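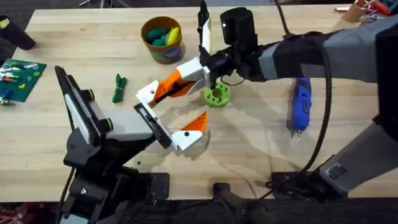
Open gripper, pale wooden table.

The Anik

My neighbour Fouzia Sandhu sold me her boat for 549 dollars and a promise that I wouldn't change the name. I said yes straight away. I'd never owned a boat (I get a bit green on the Pimard ferry, if you must know), but I'd just turned fifty and my daughter had moved to Malik with all the good saucepans, and a boat seemed like something a person could do with her evenings.

"She pulls to the left," Fouzia said, handing me the key on a bit of cork. "Talk to her and she'll come round."

I took that as a figure of speech. By the second week I was telling the Anik all about my sister, the dentist and the whole sorry business with the fence, and I swear she pulled less!

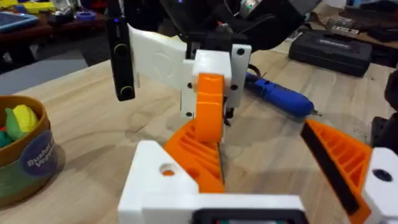 Painting her was my idea, and I'll own that. The hull had gone the colour of weak tea, and Tekle Tesfamariam at the marine shop had three tins left of something he'd ordered for a customer who never came back. He prised the lid off one and we both stood there looking at it. You see those ribbed orange fingers, how they jump out at you against the light wood? It was like that, only a whole boat of it. Tekle said he could do me a deal. I said I'd need to ask Fouzia, and then I bought the lot without asking her.

It took me most of July. I got paint in my hair and on the dog, and one warm night I finally rowed out a little way just to look back at the jetty where I'd been kneeling for weeks. My knees looked better from out there too.

Fouzia came down the next morning with a thermos. She walked the length of the jetty and back, and didn't say a word for so long that I started apologising.

"My husband wanted orange," she said. "We fought about it for a whole winter. I told him people would see us from Drumik."

"And what did he say?"

"He said, good, then they can wave."

I didn't know where to look, so I looked at the boat. Fouzia poured the tea into the lid and gave it to me, and drank her own out of the flask.

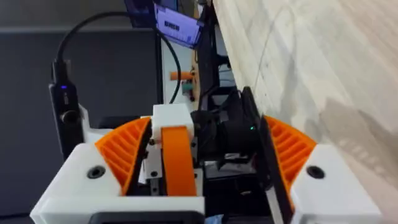 Two orange ribbed fins on a white housing.

We went out that afternoon, the pair of us, with the dog sulking in the bow. I took us around the point and she only grabbed the tiller off me once. Off Drumik there was a man on the rocks with a bucket and a little kid in a sunhat. The kid saw us first. Fouzia had her arm up before I did, and she kept it there until we were well past – "Left," she said, still waving, "you're drifting left, love, talk to her."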